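About Lencho

4 min read

We run cooking days, kids' food workshops and hands-on baking classes inside places you'd already want to visit. That's the short version! Farm parks, public gardens, a railway museum, a couple of historic homesteads - if there's a spare kitchen or a decent covered courtyard, we've probably rolled dough in it or we're working out how we could.

Lencho started 15 years ago with one folding table and a borrowed oven at Prerkport Gardens. The idea was pretty simple. Families were coming for the day, the kids had run out of steam by lunch, and the café queue was long and hot. We set up under the big fig trees and let them make their own flatbreads. By the end of that first summer we had parents ringing up to ask which weekend we'd be back, and a few of them turned up without any kids at all (you know who you are, and you're still welcome).

These days we work across 3 regular venues. Prerkport Gardens is still home base, and it's where you'll find us right through the school holidays. Brenent Farm Park came next, with its lovely old shearing shed that catches the breeze in January and freezes your toes off in July. The newest is Plititano, the old cannery down by the harbour, where we look after the upstairs kitchen and run our evening classes for grown-ups. The stairs are steep but there's a lift around the side, so just give us a call when you get there and we'll come down and meet you.
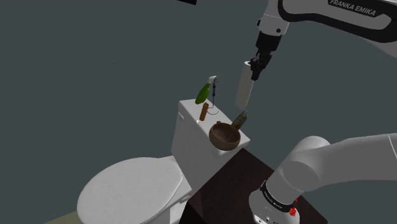
What we cook depends a lot on where we are. At the gardens we use whatever the kitchen beds are giving us, so February is all tomatoes, basil and far too many zucchini, and winter is pumpkin scones and soup. At Brenent it's usually pies, because the farm grows the apples and it would be silly not to. Plititano has the pasta nights, the dumpling nights and our favourite, the preserving course, which runs over four evenings and sends everyone home with a very heavy bag of jars.

Kids' sessions are for ages five to twelve and last an hour and a half. Everyone gets their own bench space, their own apron and their own bowl. We do the hot oven bits, they do everything else, and yes, that includes a share of the washing up! Under-fives are very welcome at the drop-in mornings with an adult alongside, where it's mostly squashing and sprinkling and a fair bit of tasting.

Last year more than 3,000 people cooked with us, from birthday parties of eight to a school group of 200 that we split over a whole week at the farm. We love a school visit. Teachers can choose from bread, seasonal veg or food from around the world, and we'll send the recipes over beforehand so the class can have a go at the measuring and the maths.

We're a small team and most of us came to this sideways. There are two former pastry chefs, a primary school teacher, a beekeeper and someone who used to drive buses and makes the best focaccia any of us have tasted. Everyone who works with children has a current check, and there's always a trained first aider in the room. 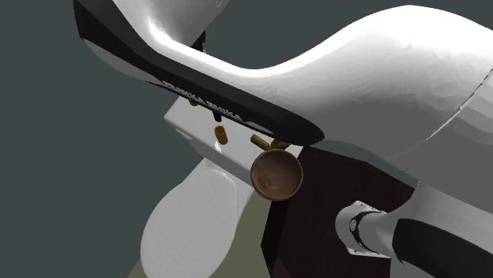

Franka Emika arm, computer-rendered view.

Allergies and dietary needs are part of our normal day. Tell us when you book and we'll adjust the recipe for the whole table where we can, so your child is making the same thing as everyone else. We keep nuts out of all the kids' sessions. We do use wheat flour in every kitchen, so if someone in your group has coeliac disease please have a chat with us first - we run separate gluten-free days at Plititano after a full clean down, and they're great fun.

Entry to the gardens and the farm park is included when you book a workshop, so come early or stay on afterwards. At Prerkport the maze and the duck pond are both a short walk from our kitchen. Picnics are fine on the main lawn, and plenty of families eat what they've made down there.

New dates go up at the start of each term, and the holiday mornings tend to fill first. If you can't see a space, ask to go on the waiting list and we'll ring you when one opens up.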